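Unit 4 handout: Printed surfaces in the wet room and the kitchen corner
Care and cleaning of interior finishes, first year

Please read this before the practical in March. You do not need to memorise the product names, but you should be able to explain the order of work in your own words.

1. What we mean by a printed surface

In this unit, a printed surface is any flat panel, mat or board where the picture is on the top side and people will put things on it or wipe it. The pattern can be flowers, stars, letters or a plain colour with small marks. For cleaning, the pattern matters more than students expect. On a dark and busy pattern the crumbs disappear for the eye, and the cleaner goes home too early. On a light pastel pattern each crumb is visible, but a pale part of the drawing can be taken for a faded stain, and then somebody rubs it too hard.

So the first rule is to learn the pattern before you touch it. Look which marks repeat and which have a soft edge. Dirt has usually a hard edge and it does not follow the drawing. If you are in doubt, touch the mark with a dry finger in a glove. A crumb will move.
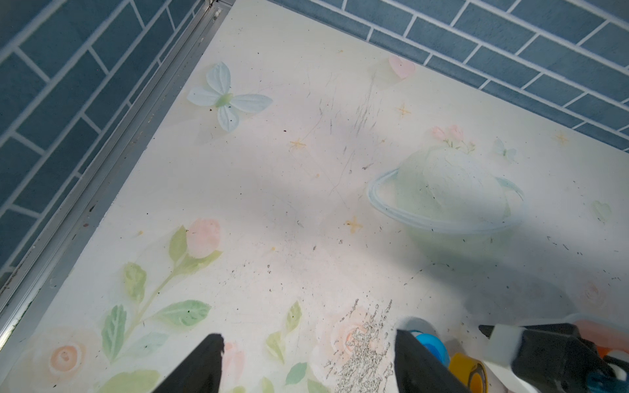 Department of Building Care and Interior Finishes - Course Materials

The pale blue butterfly is a good place to practise. It has black specks on the wings, and they are easy to separate from the drawing. The peach rose is more difficult, as it is nearly the same colour as the off-white around it. Students who work fast often want to "clean" such a rose. Please leave it alone.

Notice also the grey scuff marks between the flowers. A scuff is a different problem from a crumb. The crumb lies on the surface and the scuff is more or less in it, so you treat them in two separate steps.

2. Order of work

Dry first, always. Use the soft brush (in our store it is the Karaca brush with the short handle) and move the crumbs in one direction, away from the wall. Do not press. Small hard grains under a brush can scratch the print, and a scratch in a print cannot be polished out.

Then the rail. A ridged aluminum channel holds dirt in its grooves, and a flat cloth passes over the top of it. Take the narrow brush and go along the grooves, never across. Collect what comes out with the hand vacuum before it falls back on the print. If you clean the rail last, you will clean the print twice - I see this every year.

After this comes the damp cloth. Mix Starnus with water, 33 ml to 1000 ml, in the marked jug. Wring the cloth well. Wipe in straight lines and fold to a clean side for every new part.

For scuffs, use the white pad with the same solution and light circles. Stop after 90 seconds on one place, also if the mark is still there. Write it down in the sheet and go on. We do not use Ilo cream on prints. It is made for steel sinks and it takes the shine off.

3. Where the print meets the tiles

Brick-pattern tiles have many short vertical joints, so there are more corners for dust than people think. White grout beside a blue tile shows a dirty cloth immediately. Keep one cloth for the tiles and one for the print, and do not exchange them. Hornent grout cleaner is allowed on the joints only, with a small brush, and it must not run down on the printed surface. Put a folded towel along the edge before you start.

4. Before the practical

Bring gloves and closed shoes. The practical takes 96 minutes, including the time for putting the tools back. Each pair works on one panel and fills in one sheet.

Questions to discuss with your partner:
Why do we brush away from the wall and not toward it?
How would you tell a customer that a scuff will stay?
Which parts of a pastel print would you test first, and with what?

Answers in short sentences are fine. Spelling is not marked in this unit.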